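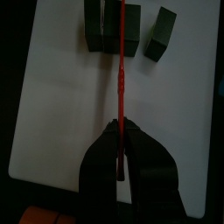 September, 4:40 pm

Potska lamp, second rebuild. Replaced the barrel jack and reflowed 2 joints on the driver board. Resistance across the sense pair now reads 1,222 ohms and stays put when I flex the cable. Still get a flicker at the lowest dimmer setting. Swapped in the Vonia supply, same flicker, so put the old one back.
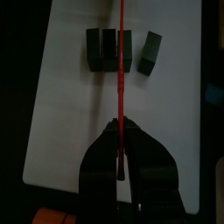

Green blocks on the white table.

Mireille Nasrallah wants the lid screws changed to M3. Need 5, have 2 in the drawer. Ordering from Romico tonight.

Next: scope the dimmer line.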